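Wipe the Table First

Opinion

Quick one, because I have a cell waiting on me.

We spend too much time on arm software and almost none on the table. There. That's the opinion. The rest is me being annoyed about it.

Some background. The cell in question sits in the Vasinthorpe shop, one arm, two black fingers, a camera at the wrist. Job is sorting loose sockets into a bin. Internally it's called Grumis, don't ask me why, it was on the door tag when I got there. I took over looking after it in February. The handover log had 906 entries. I read them all over a couple of evenings, and 291 were some version of "missed grasp, restarted." Restarted! As if the restart fixed something.

Six of the entries mentioned cleaning. Six.

So my first week I changed no code. Wiped the table. Retightened the finger screws, one of which turned under my thumb. Moved the lamp, which was throwing glare exactly where the short sockets like to roll. Checked every connector by hand and re-dressed a cable that pulled when the arm reached left. Misses dropped by about 73 percent. I'd love to claim it was clever. It was a rag and a hex key.

People at Wonine, who built our controller, will tell you the vision can handle a bit of dirt. Sure. It can handle dirt, or glare, or a shadow from its own hand, or a chrome part that reflects the whole room. Ask for all of it at once and watch. Chrome on glossy wood is a mean combination already. A speck of lint near a small socket isn't much to you and me, but to a wrist camera that close to the surface it's a thing.

Same goes for reach. Before a shift I now drive the arm to the corners with nothing in the fingers, just to see what the wrist sees. Wall, trim, bare wood. If the fingers don't look right against a plain background they won't look right over a pile of parts. Takes a few minutes, and I still get asked why I'm "playing with it."

Wrist views from the Vasinthorpe cell:

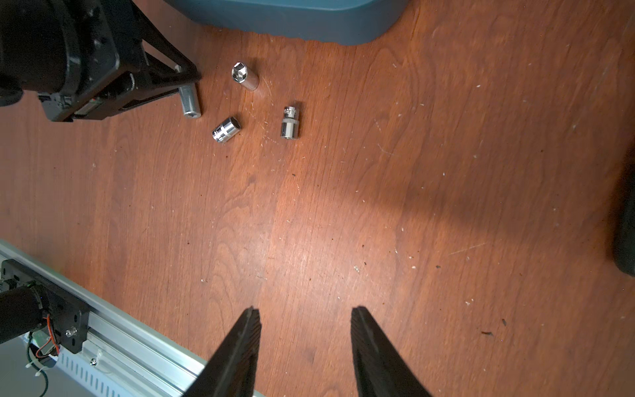
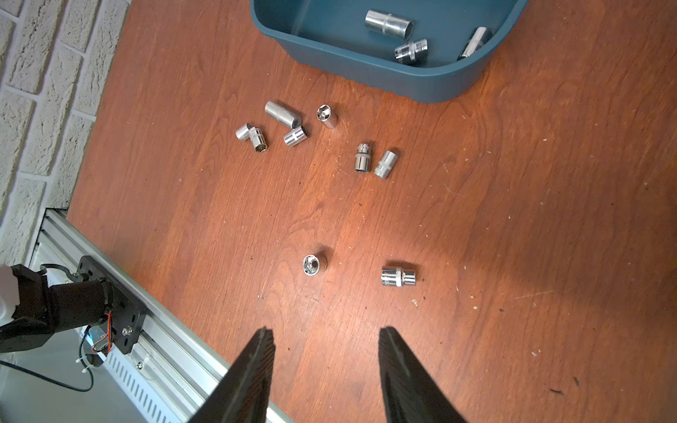
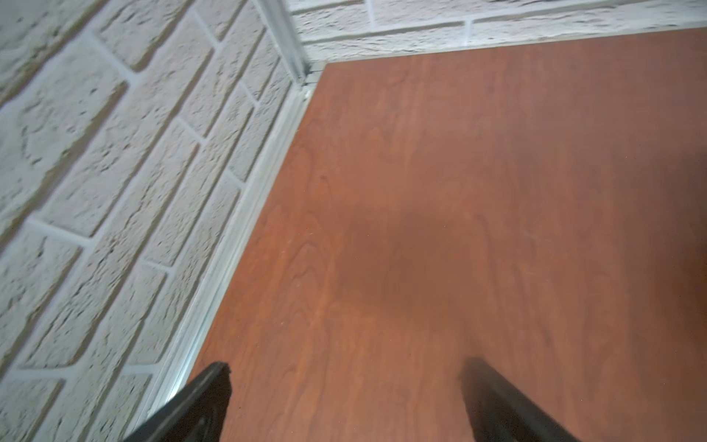
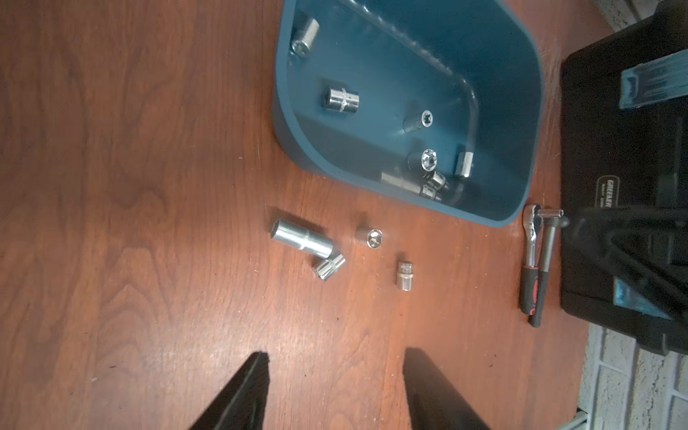

And the cables. I will keep going on about cables. A zip tie in the wrong spot does more damage then a bad setting, since you can roll a setting back. Too tight and the wire flexes at one point every cycle, all day. Too loose and it finds a bracket to hang on. Leave slack at the joint, tie on the part that doesn't move, run the full travel slowly and watch the loop the whole way. Then do it again with the fingers open.

The counterargument I hear most is that a robot that needs a clean table isn't ready for real work. I get it. Real benches are dirty, and somebody will always leave a bag or a ratchet within reach. Fine, test with clutter, I do. But do it on purpose, on a machine you know is tight, so when it misses you know what you're looking at. Loose screw plus clutter teaches you nothing. You just get another line in the log.

Other complaint is cost. Nambiar quoted us for a full enclosure with its own lighting, and it's a nice enclosure, and maybe next year. The rag was already in the drawer.

What I'd like, if anyone who buys these things is reading: put maintenance hours in the quote. A real line, with a number. Not "operator to perform routine care," which is how you end up with a log full of restarts and a finger you can wiggle. And give the person doing it the right to stop the cell. I had to ask permission to shut ours down for a loose bolt, waited most of a morning, and it ran the entire time.

Also please label your spare fingers left and right. Ours came in one bag, no marks, and I had the first pair on backwards untill lunch.

Anyway. Cell's up, going to check that cable again.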